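The Hurnwood kit is worth the money, if you buy it for the right job

Hurnwood sells its bench kit to small repair shops, and the sales page leads with speed. I think that is the wrong thing to sell. I have had the Prallent package on my bench since December, the one with the gripper and the wrist camera, and it has never once been faster than me.

What it does is repeat itself. Strip-down work on old desktop computers is dull, and dull work is where I make mistakes. I rush a latch or lean on a socket frame. The kit goes at the same pace at 5 in the afternoon as it did first thing in the morning.

The wrist camera is the part I would pay for again. Inside a desktop case there is always something in the way, usually a metal beam, and I spend half my time moving a lamp. With the camera down there next to the fingers, I can read the state of a board from my chair. Memory slots empty, cooler off, processor still in its socket, coin cell still in its holder. That is most of what I need to know before I decide what the board is good for.
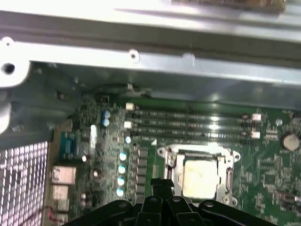

Where it falls short

The gripper is too wide. The fingers themselves are slim enough to come up close to a processor socket, but the body behind them spreads out on both sides, and in a cramped case you have to plan for that. Thin wires are a worry too. I tie them back by hand before every run, and the manual should say so on page one.

Then there is the price. The service plan is $90 a month, and for that I expect a reply the same day. I have waited 4 days. Agarwal, the reseller I bought from, was quicker to answer than the company was.

I also looked at the Undside arm, which costs $700 less. It has no camera at the wrist, only one on a stand, and for flat work on an open bench that may be fine. For work inside a case I would not consider it.

So my view is simple. Shops that handle a few machines a week should keep their money. Shops with a stack of the same model waiting by the door should ask for a trial – and bring their own worst case to it, wires and all.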